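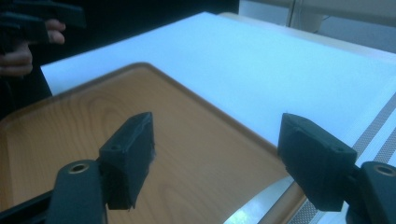

How to look after a wood-effect serving tray (and bring back a neglected one)

Posted 09/09/2022 in Kitchen Odds and Ends

A tray is the least demanding thing in the kitchen, and so it gets treated accordingly. Ours carries tea, toast, seedlings, unopened post and, for most of one February, a jigsaw of Luncombe harbour with 500 pieces and a great deal of sky. Then it gets a wipe with whatever cloth is nearest and goes back down the side of the fridge.

A wood-effect tray will put up with this for longer than it should. The method below takes one evening, most of which is spent waiting.

What you need

Washing-up liquid
Two soft cloths, one of which must be dry and stay dry
An old toothbrush
Bicarbonate of soda
A wooden or plastic scraper (an expired loyalty card does very well)
White vinegar, if your water is as hard as it is in Whitcombe

Before you start

Find out what you have. Real timber usually shows its grain on the edges and underneath as well as on top. If the grain is only a picture of grain, you have a wood-effect tray and should read on. If it is the real thing, stop here and go and buy some oil, as half of what follows will do it no good.

Step 1: Get the crumbs out

Turn the tray upside down over the sink and tap it. Do this even if you think there is nothing in it. Then run the dry toothbrush round the inside of the rim, paying attention to rounded corners, where toast goes to retire.

Step 2: Wash it by hand

Warm water, a small squirt of washing-up liquid, a soft cloth. Don't leave it to soak. Water finds its way under a printed surface at the first chip, and once it has lifted you will have a bubble for life. The dishwasher does the same job faster.

Step 3: Deal with the rings

Tea rings come off with a paste of bicarbonate of soda and water. Dab it on, leave it for ten minutes, and wipe in circles with a damp cloth. Press lightly. I once pressed heavily, on a tray bought at the Gonstead car boot sale, and removed the ring along with a fair amount of the oak.

Chalky rings are limescale. Use equal parts vinegar and water on a cloth, wipe, then rinse straight away. Don't mix this with the bicarbonate unless you miss school science lessons.

Step 4: Lift anything stuck

Dried jam, candle wax and price labels all want the scraper, held nearly flat. For wax, put a bag of frozen peas on it first. For label glue, rub in a drop of cooking oil, wait, and wash again.

Step 5: Dry it properly

Use the dry cloth, which by now somebody will have used for something else. Do the underneath too, then stand the tray on its long edge until morning.

Scratches

Fine ones can be softened with a wax crayon of the sort sold for laminate floors. Go one shade lighter than you think, and buff off the extra. Deep ones are best covered with a teapot.

Putting it away

Store it upright, with nothing leaning on it. If you stack trays, lay a tea towel between each pair. A plain pine rack from Kiruretti has held ours since the spring, and the side of the fridge is now free for carrier bags.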